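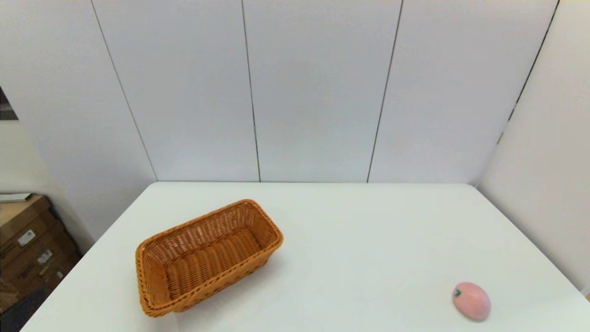
Esora, or how to look after a web page for a living
Notes for the Dunalcombe talk. Updated December 27, 2023. Still too long, cut as you go.

START
Thank the room. Water. Check that the second screen is showing the browser and not my mail.
Ask: who here has a piece of work online that doesn't load any more? Hands. Wait for the hands, don't rush it.
Ask the second one: who still has the files? Usually fewer.
OK so that's the talk.

WHAT ESORA IS
Keep this short, half of them will have seen the site.
A set of web pages made to be seen in a browser, at home, by one person at a time. Started as a page where you left a background color for the next visitor. You got the color the last person left. That was the whole piece.
Then it grew. Sound version, version with a text box, version for phones that was never any good (say so).
Now 745 pages if you count the dead ends. I do count the dead ends, people spent time in them.
Show: front page. Click twice, let it be slow. It was slow then too. Don't apologize for the loading.

THE COLOR PAGE
Explain how it stored things. One text file on a server. Each visitor overwrote the last one. No history kept, on purpose at first, then out of lazyness.
So when people ask for "the original" - which one? The file has one line in it. The line changes every visit.
What I kept: screenshots, mine and other people's. 2,151 of them in the folder. Names like untitled-final-2. Many are duplicates, haven't sorted it.
A screenshot has the visitor's browser in it, their bookmarks bar, the clock. I like those more than the clean ones. A museum person once asked me to crop them all. Tell this quick, it gets a laugh, move on.

STERKHAM, THE FIRST SHOW
They put it on a wall, big projector, dark room. Beautiful and wrong.
The mouse was on a plinth. People lined up to use it. You can't leave a color for a stranger when the stranger is standing behind you breathing.
Also the network went down at the opening, so we ran a local copy. The local copy only got colors from the room. By the end of the evening it was all black and hot pink.
Point to make: local copy is a different work. Same code, same look, different people inside it. Say it slowly, this is the one they write down.
What I'd do now: a desk, a chair, a door. Or just the address printed on the wall and let them go home.

Skip if late: the argument over the wall label. "Dimensions variable." Dimensions were 800 by 600, I checked.

BREAK SLIDE
Leave this up while they talk to the person next to them. Two minutes. Question for the pairs: what would you keep if you could only keep one file?
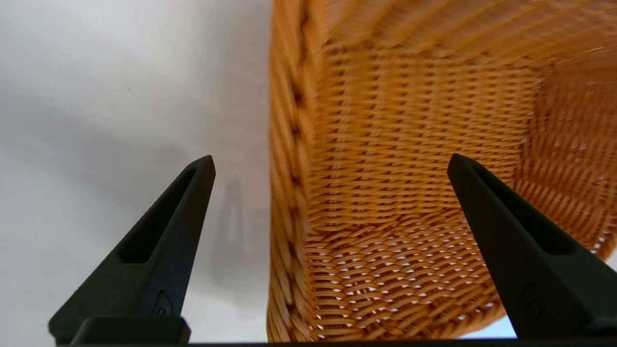 Wicker basket and gripper fingers, close up.

Take three answers from the floor, no more. Last time this ate the whole middle section.

SCANLON
Scanlon is the emulator setup. Not a person, people always think it's a person.
Old browser running inside a new one. Old plug-ins, old fonts, the gray buttons back. Took 18 months on and off, mostly off.
Demo if wifi is OK. If wifi is bad use the recording on the stick, folder called MARCH, ignore the other folders.
Demo order:
open Scanlon
type the address by hand, let them see the typing
wait for the status bar
click the door, go to sound page
close the pop-up, there will be a pop-up
Sound is loud at the start!! Turn it down BEFORE.

What works in it: color page, text box, most of the sound.
What doesnt: anything that called out to another site. Guestbook, counter, the weather page. The weather page asked a weather service for the temperature and that service is gone. So it says 0 degrees for ever. Some visitors thought it was about climate. I left it.

Be fair here. Emulation is heavy. Somebody has to look after the emulator and then somebody has to look after whatever runs the emulator. I can do that while I'm interested. After that I don't know. If they push on this in the questions, just say I don't know.

THE OTHER WAY: REWRITE IT
Did this for two pages. Threw out the old code, wrote it fresh, same behavior as near as I could.
Loads on everything. Looks right. Felt dead to me for a week and then I got used to it.
One regular visitor wrote in to say the buttons were too quick. They were. Put a delay back in, up to 100 milliseconds depending on the page. Got a thank you email.
So now there's a fake delay in the code with a comment saying please leave this alone.
Show the comment on screen. Zoom in, the back row couldn't read it last time.

Question I can't settle: is the rewrite by the same artist? Same hands, many years later, knows more, cares about different things. Painters get asked this about touching up old canvases. Don't go down the painter road, I don't know enough and someone in the room will.

MONEY
Two sentences. Hosting is cheap, time isn't. Nobody's grant has a line for year six.
Domain name renewal is the real conservation work. Put it in two calendars. I nearly lost Esora to a missed card payment, found out from a visitor.

WHAT I'D TELL STUDENTS
Write down what it's supposed to do. Plain words, one page. "You arrive, you see the last person's color, you pick one, you leave." That page has helped me more than any backup.
Record someone else using it. Your own recording is useless, you know where to click.
Keep the fonts.
Note which parts you're fine to lose. I'm fine to lose the phone version. Wrote that down and signed it, felt great.
Ask your visitors. They have copies you don't.

END
Back to color page, live one. Read out the address twice. Leave it on screen during questions and let them change it from thier phones. It'll flicker. Fine.

Likely questions:
Would I sell it - been asked, sold one copy of the sound page, the buyer got the file and the one page of plain words.
Blockchain - no, and be nice about it.
Why not let it die - some of it has. Show list of the pages I switched off if there's time. Long list, scroll fast.
Can they have the Scanlon files - yes, sign-up sheet by the door, will send when I'm home.

Take adapter. Take the OTHER adapter. Collect mouse from the front table before leaving, left it in Sterkham once.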